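Zimmer Tisa: Aufräumen, Bildfolge
Stand: 4. Juli 2024

Dokumentiert ist die Beseitigung von Verpackungsresten im Schlafraum. Zusammenstellung: Attila Tóth.

Abfalleimer am Bett 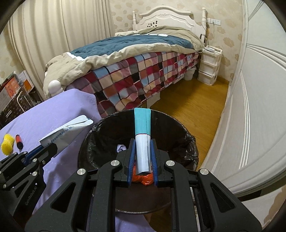 Runder Eimer, schwarzer Beutel über den Rand geschlagen. Längs gefalteter Verpackungsstreifen, oben türkis, unten silbrig weiß; im Eimer eine orange Plastiktüte.

Restmüll

Beutelvolumen 25 Liter. Wechsel laut Raumblatt 166, Ablage unter Drullow.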